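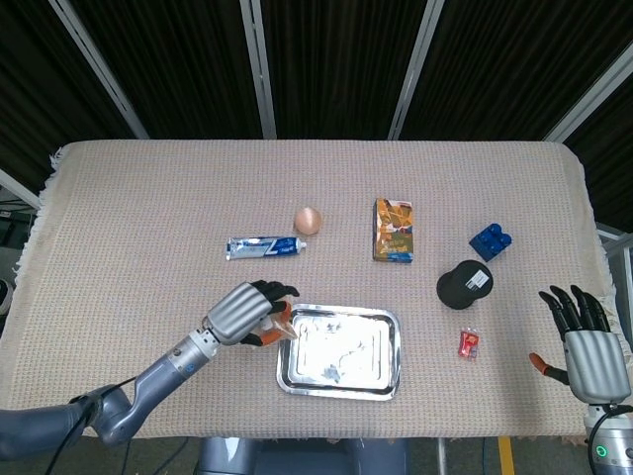
Zondine slip joint: second progress report

To: Anouk Lambrechts, Groen Small Makers Fund
From: Marijke Goossens, Karton Knives
Date: 8/12/25

Anouk,

You asked for something shorter than the last one and with fewer paragraphs about rust. I've done what I could on both counts.

Where we are

The Zondine is still a two-spring pocketknife with a drop point main blade and a small pen blade, closed length just under four inches, and it still closes on its own terms. The pattern is frozen as of last month. By frozen I mean I gave the drawings to Birkevska for laser cutting and they now charge me for changing my mind, an arrangement I recommend to anyone who makes knives alone.

The first batch of blanks came back clean. Blades, springs and liners were all on size at the pivot, and the tang holes needed only a light pass with the reamer. Two of the liners had been stacked damp somewhere between their loading dock and my front door, which brings us to rust, and I'll stop.

Springs

Most of the grant period has gone into springs, as the February report warned. The old ones were fine for the first week and then relaxed, so that by the time a tester had it broken in, the main blade had the walk and talk of a kitchen drawer. I tried a thicker spring, which cured the problem and also made the knife impossible to open with a thumbnail you hoped to keep.

The current spring is back at the original thickness, with a longer taper toward the middle pin and a lower tempering temperature. I have been cycling the knives by hand in the evenings. The best one is at 2986 openings and has lost a little pull at half stop, none that I can feel at full open. I would have gone on to 3000, but I opened the end of my finger on number 2986 and lost interest in round numbers. The pen blade is less of a worry. It gets its own spring, it has a shorter tang, and no tester has admitted to using it for anything except envelopes.

One spring did break. It let go at the middle pin hole, and under the loupe there was a burr left inside from drilling. That is my drilling, before the Birkevska parts, and all pin holes are now chamfered on both faces before heat treatment.

Heat treatment

The controller you helped pay for is installed and does what the old one claimed to do. Blades are coming out of temper within a point of each other on the hardness tester, where before I was getting what I would politely call a range. Warping is down too. I still clamp the pen blades between aluminum plates for the quench, and I still say a few words over them.

The kiln door gasket has gone brittle and will need replacing before the production run. It isn't in the budget. I have found one and will pay for it out of the sharpening money.

Handles

Three materials were on the list: canvas micarta, olive wood, and the paper laminate that gave Karton its name. The olive wood is gorgeous and moved enough over the spring to stand proud of the bolsters on one side and sit under them on the other. I'm dropping it from the production version. If somebody wants one badly, they can have it as a custom and sign something.

The paper laminate has been the nicest surprise so far. It takes a hand-rubbed finish, doesn't care about sweat, and smells only faintly of wet cardboard when ground. Micarta stays on as the second option for people who hear the word "paper" and put the knife back down. 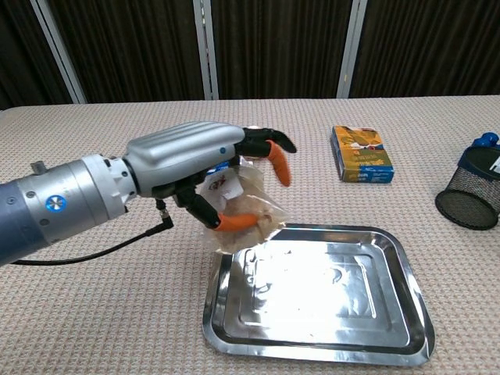

Robotic hand with orange fingertip pads, gripping an object.

Testers

There are 4 knives out at the moment. The comments so far, boiled down:

The nail nick on the main blade was too shallow. It has been cut deeper on the drawings.
The corner of the rear bolster dug into the palm during long cuts. It now has a larger radius, and I have apologized to the palm.
Lockup side to side is good. One tester found a trace of play after washing the knife in a dishwasher, about which he and I have had a talk.
Everyone wants a pocket clip. It is not getting a pocket clip.

I had hoped for more feedback on edge holding. People sharpen a test knife the minute it arrives to see how it sharpens, and after that we're comparing their stones. The next batch goes out with a note asking them to wait.

Money

The controller, the laser cutting and the first order of handle material are paid for, and receipts are in the folder you already have. Pins and abrasives came in a little high – I sand a lot when I'm nervous. The line for packaging hasn't been touched, and I'd like your okay to move half of it over to abrasives. The knives can travel in a plain box. I know a name that would suit it.

What's left

Second set of springs heat treated and fitted.
Final fit of the deeper nail nick on finished blades, since the swedge runs close to it.
Etching stencil for the maker's mark, version 2. The first read as "Kartoh."
A price. I keep putting this off. My hours divided by any number a person would pay gives a result I'd like to discuss with you by phone.

The production run can start once the springs are done and the gasket is in. I'll send one of the finished knives to your office with the final report, in laminate unless you tell me otherwise.

Marijke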